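Gesulside Rovers

Gesulside Rovers are an amateur football club, and I've followed them since I was small enough to sit on the wall behind the goal, so forgive me if this entry runs on a bit.

Ground
Home games are at Dekker Lane, which has 84 seats and a grass bank that everyone prefers anyway (you get the evening sun there in May). The record gate is 288, for a cup tie against Pavetti that we lost on penalties. I still can't talk about the third one!

Players
Joris Dijkstra holds the scoring record with 41 league goals, most of them headers. Benedikt Lanz was in goal for 13 seasons and hardly missed a Sunday - he once played a second half with a broken finger and only mentioned it on the bus home. Ritu Chaudhary captains the women's side, who share the ground and, at the moment, sit higher in their table than the men do in theirs.

Management
Sem Van Hecke took over as manager from Mirjana Pavlović, who got us promoted playing three at the back. He went to a back four straight away and I'm not convinced yet.

See also: Pavetti; Dekker Lane
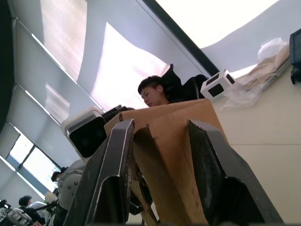
This page was last changed in May.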